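Cell log, Tuesday, Serrano bench

Wallpaper day two. Mug tree task, left and right arms both under teleoperation.
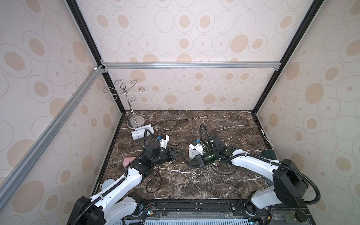

How many demonstrations does a policy need before training is worth starting?

For a two-arm task of this length we start at 900 accepted episodes. Fewer will train, but the score moves so much between seeds that the comparison tells us little.

Running total at close: 3,520 episodes across all tasks, mug tree included. Katia rejected 7 from the morning, all for the same fault: the operator paused with the gripper closed and the trimmer kept the pause. I have asked Armindo to lower the idle threshold in Virker and re-run the trim on the whole batch.

Start poses. The cup is to go down on its side as well as upright, with the mouth turned a different way each episode. Yesterday's set had too many handles facing the operator, and the policy learned to reach for that side whatever the cup was doing. Madalena has written a pose sheet. It lives in the Trivum folder, second tab.

The cream paper with the ovals stays up until the batch is full. Amrit wants a plain grey background next, then the marble top swapped with the paper left alone, so that only one thing changes per batch. Agreed. It costs an extra half day of setup each time.

Chrome is still a nuisance. Depth drops out on the pole and on the base, worst after lunch when the blinds are open. Tried blinds shut from two o'clock. Noise lower on the pole, no change on the base. Left them shut.

Right arm recalibrated at noon, wrist offset corrected. Episodes recorded before that carry the old offset and are tagged as such in the index.

Tomorrow: finish the pose sheet, ask Brusach when the spare finger plates ship.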